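The Clomach question, again

2 Jun 2019

I promised myself I would stop writing about foreign affairs after the business with the fishing delegation, but the minister has now flown to Clomach and back in a single day and I can't leave it alone.

For anyone who has been sensibly ignoring all this, the government would like a defence agreement. Clomach would like one too, so long as it isn't called that. The document handed to reporters on the plane ran to 212 pages and used the phrase "shared posture" 30 times, which I know because I was stuck at Hostell station with a dead phone and a printed copy.
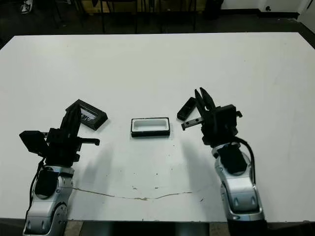

What was agreed

Very little, as far as I can tell. There will be a joint training exercise in July, off the coast, weather permitting. There will be a "standing dialogue", and I assume the chairs are extra. The Fairclough base stays open with 976 personnel, a figure the opposition called reckless last year and inadequate this year.

The bit that interested me was on page 140-something, where both sides promise to consult before sending troops anywhere. Consult is a lovely word. I consult my neighbours about the hedge.

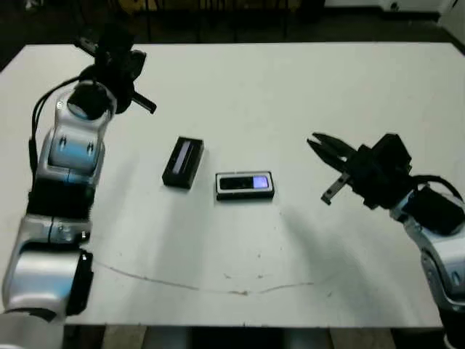
My own MP voted for the last agreement and says she hasn't decided on this one. I wrote to ask what might help her decide and got a very nice letter back about bus shelters. Clorside does need bus shelters, so I'm keeping it.

Parliament gets 90 minutes to debate the thing, late in the evening, with no vote at the end. A petition asking for one had 3130 signatures when I last looked – mine is in there somewhere, between two people who also appear to have signed the one about the swimming baths.

I'll be listening to the debate with a pot of tea and the 212 pages on my knee. If they reach the hedge clause I'll report back.

Contact | © 2019 Notes from Clorside | Back to top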